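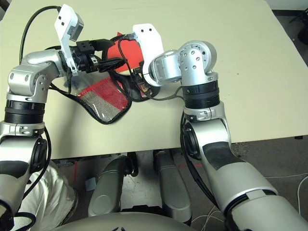 Does a booking picked up in the Sunday game at Odville count toward the suspension total if the match was abandoned? The card stands, and it counts the same as any other, even though the result itself has been wiped.

I checked this against the league handbook last night after reading the message below. The part on abandoned games deals with the score and with cards separately. The score goes and the replay starts again at 0-0. Cards stay on the player's record.

> I'm confused about our right back. He was booked in minute 55 against
> Odville and the ref called it off in minute 83 when the lights went out.
> Our manager says the whole game is void, so he's still one short of
> a ban. The Sonduvitz secretary told us the opposite. Who is right?
> Also, can we use different players in the replay?

Sonduvitz is right. If that was the card that took him to the limit, he misses your next league game. A cup game in between doesn't use up the ban.

On the second point, you can name a different squad for the replay as long as everyone was registered with you on the date of the original match. Peng Rovers got caught out by that in February. They played a new signing in a replay and lost 2 points on appeal – the win was changed to a draw.

The starting 11 doesn't have to match, and the substitutes reset too. Anyone who was sent off in the first game is a different matter, so ask before you pick him.

One more thing for clubs sharing the Orkuvora ground. Kickoff for the replay has to be agreed in writing by both sides, and a text message between managers doesn't do it. Send it to the fixtures address and keep the reply.

If your own count of cards differs from the one on the league site, write to the list with the match and the minute and I'll look at the referee's report.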